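11 January 2024

Up at a reasonable hour, meaning I heard the bin lorry and chose to count it as a start. The plan for today was the big room. It has been the plan for the big room since December, when I took everything out of the sideboard to look for the gravy jug and then, having found the gravy jug, felt I had done enough.

Takeshi Aoki rang before I had finished my toast to ask whether I still had his folding ladder. I said I was certain I did. I am certain. It is a question of which side of the flat it's on. He said there was no hurry, in the voice of a man looking up at a dead light bulb.

So, textiles first. My theory is that if you deal with the cloth in a house, the rest looks half done already. I have 2 drawers for cloth and enough cloth for a small hotel: Aunt's napkins, the Masthorpe tea towels (too stiff to dry anything, too nice to throw out), three pillowcases with no known pillows. I made a keep pile, a charity pile and a pile called "ask Witold", who once told me he'd take any old linen for dust sheets and has been regretting it by instalments. 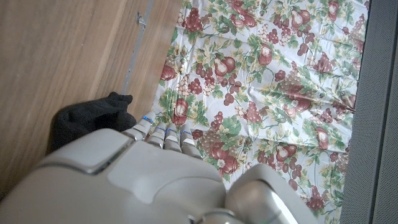 Gloves were never meant to be part of it. I went looking for the other half of one pair and ended up with the whole winter basket upended, and I can now report that I own seven left hands. The difficulty is that everything I wear from November onwards is black, and black things, once dropped, stop being anything in particular. The crumpled black whatsit by the metal strip in the wood could be a glove or a bit of folded cloth, and I walked past it twice this morning on the strength of its being the other one. There is a rule in the tidying book from Skamerwood (a present, pointed) that says each object should be picked up once and once only. I should like to meet the woman who wrote it and show her my hands-to-gloves ratio.

Stopped for coffee. Read 24 pages of the tidying book instead of tidying, and found them very convincing. She says you should thank your belongings. I thanked the sideboard and caught my hip on it.

Then the tablecloths, which I'd been putting off. There is no folding a long cloth on your own with any dignity. You get your chin involved. I tried it over the banister, then over the door, and after that I gave up and used the floor, like everyone's grandmother with a dress pattern. The plain ones went off to the charity pile without a murmur. The tartan one went to "ask Witold". That left the fruit cloth, the dark red grapes and the apples and pears on their pale background, which I bought from Kołodziej the year they were closing down, or said they were. They are still closing down. I passed the sign last week.

I have never known what to do about the fruit cloth. It is a great deal of fruit. Put an actual fruit bowl on it and the bowl vanishes. My sister says it makes her feel she's already eaten. But it has come through two flats, one flood and the evening of the beetroot, and spread out on the bare boards with the light on it I thought it looked rather grand, so it's staying, and something with less character will have to go in its place. Possibly the pillowcases.

Witold Kubiak came by at four for his pile, took one look at it and asked if there was tea. He had the tartan and left the rest. He also says Gollusum do a cedar block that keeps moths off, and that he has had the same one for years and never seen a moth, though he has never seen one at my place either, and I have no blocks at all. I didn't press it. 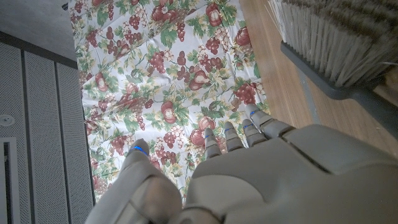
For tomorrow

Ring the charity shop and ask if they still want linen, or if they've learned.

Fruit cloth: bottom drawer, on its own, folded in thirds. Chin permitted.

Gloves. Give it one more go, then buy a new pair in a colour. Any colour.

Find the ladder. Have looked behind the wardrobe, where there is a suitcase, and in the suitcase, where there is a smaller suitcase.

Put the sideboard things back in the sideboard. Leave the gravy jug out where I can see it.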